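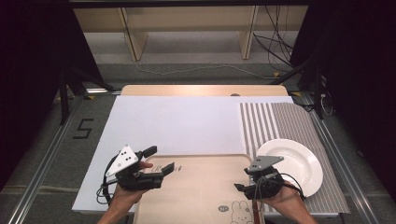

Figure 2. Head view at a collection station. The operator holds one gripper in each hand above the tray; the plate rests on the striped mat at right.

3.2 Collecting the table-setting examples

All examples for the table-setting tasks were gathered by hand, with no robot arm involved. The operator stands at the table and holds a gripper in each hand, as in Figure 2. Each gripper carries a triangular marker plate on its top face. The dots on the plate are used to recover the position and angle of the gripper in every video image, and these form the motion track that the policy later learns from. We call the full set of recordings Harnedine, after the building where the work was done.

Early in the project we tried to collect the same tasks by remote control of two arms. Operators found this slow, and they tended to move one arm at a time while the other waited. With the hand-held grippers they used both hands together much more freely. The cost is that a person's wrist can reach poses that our arms can't. We therefore ran each recorded track through a reach check and dropped any example in which either gripper left the range of the arms for longer than half a second. The check was run overnight, so an operator learned of a rejected example only the next morning.

The work area was kept the same from one session to the next. Stations are numbered on the floor, and small pieces of tape mark fixed points around the table. Before recording, the operator placed the tray and the mat by eye and then compared the head view with a stored reference view. We did not ask for an exact match. Small shifts in the tray were welcome, and the plate was moved to a new starting place after each example.

Each operator was given a short written goal, such as moving the plate onto the tray, and was free to choose how to do it. Rui Tavares wrote the goals and trained the operators. Training took one afternoon and ended with ten practice runs that were not kept. The most common fault in practice was holding the grippers so that one marker plate hid the other from the head camera – we added a tone that sounds when either plate is lost.

We recorded 271 examples over the course of November. Of these, 64 were removed: most failed the reach check, and the rest had long gaps in the marker track. Gaps shorter than five images were filled by straight-line interpolation. Longer gaps were left alone, and the example was dropped even when the task itself had been completed.

Eoin Gallagher labeled the start and end of every grasp in the examples that were kept. Labeling one example took around 70 seconds with the Pellent tool, which shows the finger opening as a curve under the video. Cases where a finger touched the rim of the plate without closing on it were labeled as contact and left out of the grasp loss described in Section 4.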